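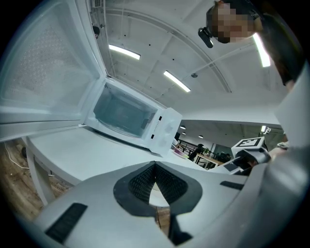 Automation at Work: Lunano Kitchens
Italo Marchetti
8 Apr 2019

My project looks at what changed for the people at Lunano, a company that prepares meals for offices, after it began automating part of its kitchen in January. I spent 3 shifts there and interviewed 18 of the 20 people on the day crew.

The kitchen sends out 3,000 meals a week. Before January, workers portioned and sealed every tray by hand. A Drovier line now does both. No one was laid off, but four jobs were rewritten. Crescencio Barajas used to seal trays and now clears jams and checks weights. He told me his wrists hurt less and that he talks to fewer people during a shift.

Most workers liked the lighter lifting. The main complaint was training, which lasted one afternoon. Several also said breaks now depend on when the line stops.

I did not get pay records, so I can't say whether the new duties came with a raise.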